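Clubs > Ladilley Robotics Club > Member Handbook > Section 3
Search the handbook Go
June 29, 2022 – by Huw Kneath

3. Getting the hand-held grippers ready for a session

Welcome back, and a special hello to anyone joining us from the Kandton group! Please read this through once before you pick anything up (I know, I know, but it saves such a lot of bother later on). Allow yourself 12 minutes the first time you do it.

1. Sign out a gripper in the book and write its number beside your name.
2. Wipe the pads with a dry cloth. No sprays, please – they make the soft part go tacky.
3. Open and close the jaws slowly a few times, feeling for any grit or stiffness.
4. Put in a charged battery and wait for the light to settle.
5. Do one practice pick with something light before you start on your proper task.

Note: a full memory card holds 36 practice picks. Joaquim Barreto has the spares, so do ask him nicely.

CAUTION: Keep fingers out of the jaws while the battery is in, even if you think it's switched off.
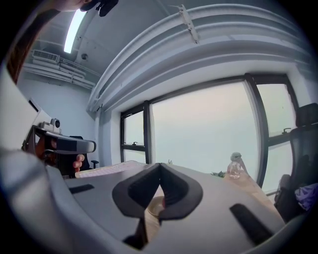
Working in pairs is much the nicest way to learn, and it's how we prepared for the Cavville meet last September. Agree between you who goes first, and let that person finish before the other reaches in. Hold your gripper by the handle, with your fingers wrapped round it and your thumb against the side just below the head, as on the left, and leave the round lens facing outward with nothing in front of it. Drinks bottles are best kept with their caps on, like the clear one on the table, and well away from whatever you're picking up.

6. When you've finished, take the battery out and put it on the charging shelf.
7. Hand the gripper back and sign the book again.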